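The Case for the Boring Chapter

Most advice given to people writing a memoir concerns the opening. Start late, start in trouble, start with the phone ringing. The advice is sound as far as it goes. My complaint is that it has spread from the first page to all the other pages, and the memoirs now reaching readers have been built almost entirely out of openings.

I have read manuscripts for a small press for 18 years, nearly all of them life stories. In the early part of that period the common fault was sprawl. Writers put in every cousin. A manuscript could reach page 69 before its author was born. We sent those back with notes asking for cuts, and the notes were usually right.

The common fault now runs the other way. A typical submission has short chapters, each built around one charged event: the diagnosis, the fight in the driveway, the night at the bus station. Each chapter ends on a line with a lot of white space under it. The events are well chosen and often well written. What is missing is the ordinary condition that the events interrupted. The reader is told that a life was changed and is given no means of measuring the change.

Consider how this works mechanically. A scene in which a father fails to come home for dinner has force only if the reader knows what dinner was. Somebody has to have set out the hour, the chairs, who was allowed to talk, what was eaten when money was short. That material cannot be delivered in the scene itself without stopping it. It has to be laid down earlier, at a point when the reader has no particular reason to want it. I call this the boring chapter, and I mean the term as praise.

The best one I know is in Dello, a memoir of a childhood above a hardware store, which went through our office in typescript. The fourth chapter describes a week of inventory. Screws are sorted by gauge. The mother reads stock numbers aloud and the son writes them down. Nothing goes wrong. The chapter runs 44 pages, and two outside readers asked for it to come out. The author declined. Some two hundred pages later the mother, in the hospital, begins reading numbers aloud, and the son looks for something to write on. There is no explanation on that page and none is needed. Take out the inventory chapter and the hospital scene becomes a paragraph about confusion.

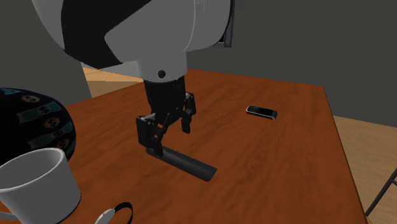

Wilma Leckie

The usual objection is that readers will not sit still for it. I take this objection seriously, having been one of those readers. A person with an hour before bed is entitled to a book that keeps her awake. But the objection assumes that interest comes only from event, and the shelf says otherwise. People read long accounts of sailing, beekeeping and kitchen work in which the drama is slight. They read them for procedure. A clear account of how a thing was done, written by someone who did it many times, holds attention well. The dull version of such a chapter is dull for a reason that can be fixed, and the reason is generally vagueness. "We worked hard all summer" is dull. The order in which the rows were picked, and why the east end went first, is tolerable even to people who have never seen the farm.

A second objection comes from teachers of the form, and it is better. They point out that many people now writing memoirs are writing about injury, and that asking them to spend a chapter on breakfast can look like asking them to change the subject. I have put the request to writers in that position and I know how it sounds. My answer is only that the record of daily life is part of the testimony. In Nic Aodha, which deals with a hard marriage, the author gives a full chapter to the route she walked to buy groceries. She names the streets and says where she crossed. It is some time before the reader sees that she is crossing to avoid certain windows. The chapter contains no violence, and I would not trade it for any chapter that does.

There is also the matter of memory, which the event-driven memoir handles poorly. Charged events are the ones we have told before. By the time they get into a manuscript they have been rehearsed at kitchen tables for decades, and they come out smooth. The teller knows where the pauses go. Routine has not been rehearsed, so a writer who turns to it has to do some remembering at the desk, and the prose changes. It slows down and gets more exact. Odd nouns appear. I can often tell, reading a typescript, where the author stopped reciting and began to look.

This has a practical use. When a manuscript comes in with its scenes polished and its people flat, I ask the author for one chapter about an uneventful day, with no instruction that it be included. The results vary. One writer sent three paragraphs and a note saying that there had been no uneventful days. Another, working on a book called Mirnach about the town where her grandparents kept a boarding house, sent a long account of changing the beds. It named the boarders in the order their rooms were done. Two of them had not been mentioned anywhere else in the book, and one of the two became its central figure in the next draft. She had not left him out on purpose. He had taken no part in any of the events, and the outline was a list of events.

Outlines deserve some of the blame here. The planning sheet handed out in many classes asks for turning points. It is a reasonable tool for a screenplay, where time is expensive. Applied to a life, it sorts by volume: whatever was loudest goes in. A writer who fills in the sheet faithfully will have a plan with no room in it for the boarder, or the stock numbers, or the walk to the store. I would add a second sheet. It would ask what was repeated, how often, by whom, and what it cost to skip it. It would be filled in before the first one.

I should say where my own argument is weak. A boring chapter can be merely boring, and an author who has been told that routine matters may produce a great deal of it. Lendance, a family history I otherwise admire, came to us at 1351 pages, with the milk delivery described in each of four decades. The delivery changed very little. We kept one decade and lost three, and I doubt anyone misses them. The test I apply is whether a later page would weaken if the routine were gone. If I can name the page, the routine stays. If the author can name it and I cannot, it stays for another draft and we look again.

The test does require that somebody read the whole manuscript before cutting any of it, and here the trade has a problem. Submissions are judged on a sample, and the sample is the opening. A writer learns quickly which pages will be read and puts the effort there. She then writes the rest to match, on the fair assumption that the people who liked the first ten pages want three hundred more of the same. We have trained her to do it. A press that asked for ten pages from the middle, chosen by the author as the quietest in the book, would learn more about whether she could carry a reader through a life. I have proposed this at our office — twice now — and the reply both times was that the form on the website would have to be changed.

Until it is changed, I read the sample like everyone else, and then I write back and ask what was for dinner.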